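Subject: Re: [perception] Clusov segmenter, merge for Tuesday?

Timo Kröger wrote:
> 1,486 masks and only 6 bad ones on the Rivdale set.
> I'd merge it as is.

I'd wait. Rivdale has no clear bottles, and look what we work with:
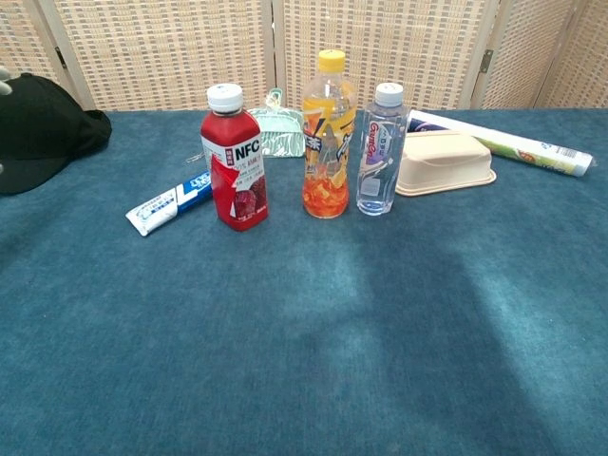 My worry is the depth fill. Smoothing over holes makes nice masks, then the planner trusts a surface that no sensor returned. Please rerun with fill off – and log the raw cloud too.

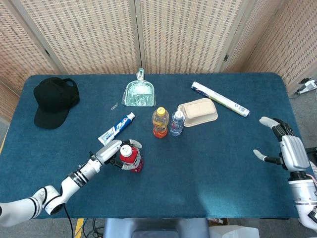
Left hand on the red bottle, right hand open

An opaque label is the easy case. Show me the water bottle.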